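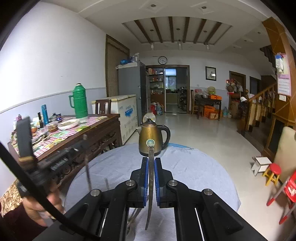 핸드 그리퍼 알아보시는 분들 계실 것 같아서 7개월 써본 얘기 좀 풀어볼게요. 제가 산 건 Clilby에서 나온 병렬 핑거 타입이고, 가정집 다니면서 주방 물건 집고 옮기는 동작을 모으는 용도예요. 비교용으로 Lellora 것도 잠깐 빌려 썼는데 그건 뒤에 쓸게요.

일단 예산 얘기부터요. 처음엔 본체 가격만 보고 계획을 짰거든요? 이게 제일 큰 실수였어요ㅠㅠ 전체 쓴 돈을 정리해보니 본체가 58퍼센트밖에 안 되고 나머지가 전부 패드, 케이블, 배터리, 운반 케이스, 그리고 배송비예요. 특히 고무 패드요! 생각보다 빨리 닳아서 저는 벌써 세 번 갈았습니다. 견적 받을 때 패드 여분을 다섯 세트쯤 같이 넣어달라고 하세요. 나중에 따로 시키면 배송비가 또 붙어요.

쓰는 느낌은 꽤 좋아요. 얇고 긴 물건 집을 때 손가락 두 개가 평행하게 딱 들어와서, 컵이나 병 같은 것만 집던 예전 장비보다 훨씬 할 수 있는 게 많아졌어요. 휘어진 물건은 각도를 좀 타는데 며칠 하다 보면 손에 익습니다. 전기 주전자 주변처럼 손잡이랑 뚜껑 꼭지가 튀어나온 데서도 생각보다 덜 걸리고요. 대신 식탁에 보 깔려 있는 집은 처음에 천을 같이 집는 일이 종종 있었어요(저만 그런가요?).

단점은 무게. 오전에 시작해서 오후 3시쯤 되면 손목이 슬슬 항의합니다. Mpho Potgieter 님은 손목 보호대 차고 한다던데 저도 결국 하나 샀어요. 이것도 예산에 넣으세요 진짜로. 그리고 관절 쪽 나사가 조금씩 풀려요. 한 달에 한 번은 조여줘야 되고, 맞는 육각 렌치가 기본 구성에 없어서 좀 황당했네요.

Lellora는 가볍긴 한데 벌어지는 폭이 좁아서 저한테는 안 맞았어요. 작은 병이나 양념통 위주로 하실 분은 그쪽이 나을 수도 있고요. 대여로 먼저 써보실 분은 Hawthorne에 문의해보세요. 보증금은 있는데 반납하면 바로 돌려줬어요. 담당이 Johannes Kruger 님이었는데 메일 답장도 빨랐고요.

몇 대 살지 고민하시는 분들! 저는 처음에 세 대 한꺼번에 사려다가 두 대로 줄였거든요. 다니는 사람이 둘인데 한 대는 예비로 두자는 계산이었는데, 막상 고장은 본체보다 케이블에서 나더라고요. 그래서 세 번째 살 돈으로 케이블이랑 패드를 쟁여놨고 지금까지는 그 선택에 만족합니다. 다만 집집마다 구조가 달라서 이동이 많으면 케이스는 꼭 단단한 걸로 하시고요. 저는 천 가방에 넣고 다니다가 레일 쪽을 살짝 긁어먹었어요ㅋㅋ 작동엔 지장 없는데 볼 때마다 속이 쓰립니다.

별점은 다섯 개 만점에 네 개요. 렌치만 넣어줬어도 네 개 반 줬을 텐데. 아 그리고 Fultau에서 나온 호환 패드 써보신 분 있으면 댓글 좀 부탁드려요. 가격은 확실히 싼데 두께가 정품이랑 같은지 판매 페이지에 안 나와 있어서 아직 장바구니에만 넣어뒀어요.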